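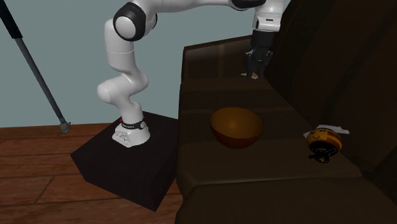 Castlow Giveaways: a data set of blog and shop prize promotions

README, second release

Contents

181 giveaway posts from parenting, craft and home blogs, saved as text, plus one table listing the prize, the way to enter, the closing date and whatever the post said afterward about a winner. The posts were collected between October and January, when blogs run more of these than at any other time of year and when readers are least likely to check up on them.

I put this together after entering a lot of giveaways and wondering where the prizes went. That is a bias and you should know about it before you use the table. I have tried to keep my suspicions in this file and out of the columns.

Files

posts.txt has the full text of each post, one after another, with a line of equals signs in between.
entries.csv has one row per post.
rules.txt has the terms and conditions, where the blog published any. Many did not.
changes.txt lists the corrections made after the first release.

Columns in entries.csv

post_id: a number, assigned in the order I saved the posts. It means nothing else.
prize_text: the prize as the post words it. "Worth over $50" stays "worth over $50", even when the shop sells the thing for less.
prize_type: voucher, product, bundle, cash or unclear. Unclear gets more use than I expected. A "goody bag of surprises" is unclear.
sponsor: the shop or maker supplying the prize, if the post names one.
entry_steps: how many separate actions a reader can take to enter, counting optional ones.
closes: closing date as printed. Blank if the post gives none.
winner_posted: yes, no or removed. See the warning further down.
disclosed: yes if the post says plainly that the blogger was paid or got free goods. "I teamed up with" does not count as plain.

How posts were picked

I searched for the words giveaway, win, competition and sweepstakes, along with stocking, advent and festive, and kept what came up on blogs written in English. Then I threw out posts that only copied another blog's giveaway. This is not a random sample of anything. Blogs that are good at getting found are in here and quiet ones mostly aren't, so please don't quote percentages from it as if they described blogging in general.

Two sets of posts need extra care. The Celix posts all come from one toy shop's holiday promotion, and the wording is so close from blog to blog that I assume everyone was sent the same paragraph. Treat them as one source if you are doing anything with language. The Saarinen posts are for a home textiles seller that ran a "12 days" series, and each day was saved as its own row even when the same post was edited and reused. If you want the series as one event, group on sponsor and month.

About winner_posted

Please read this before making a chart. "No" means I looked at the blog and its linked pages after the closing date and did not find a winner. It does not mean there was no winner. Bloggers email people privately, announce in stories that vanish, or write the name in a comment under a different post. I checked each blog 2 times, once soon after closing and once in March. A third look would probably turn up a few more.

Equally, "yes" only means a name appeared. I have no way to tell whether that person exists or ever got the parcel, and I would not take a first name and an initial as proof of much.

Entry numbers

An earlier version had a column for how many people entered. I took it out. The numbers came from the entry widgets, which count actions, so one keen reader following every account could show up as a dozen entries. One post bragged of roughly 1000 entries under a comment section with hardly anyone in it. Maybe it was true. I couldn't check, so it's gone.

Personal details

Commenters' names, email addresses and handles were removed from posts.txt by hand and then by a script. The script was looking for @ signs, so an address spelled out in words may have slipped past both of us. If you find one, report it and it will be cut. Winners' names are not stored anywhere in the set.

Known problems

Closing times rarely give a time zone. "Midnight" was left as midnight.
Prize values are in whatever currency the blogger used and have not been converted.
entry_steps was counted by one person, me, and I was tired for the December batch.
The Asov posts (a candle subscription) were edited by their authors after I saved them, in at least one case to change the prize. The table has the first version. I think the first version is the one that matters - readers entered on the strength of it - but you may disagree, and changes.txt notes which rows are affected.

Use

Free for research, teaching and plain nosiness. Don't use it to build a list of blogs to pitch to, and don't name a blog as dishonest on the basis of a "no" in one column. Corrections are welcome with a link. Corrections without a link will be read and most likely left alone.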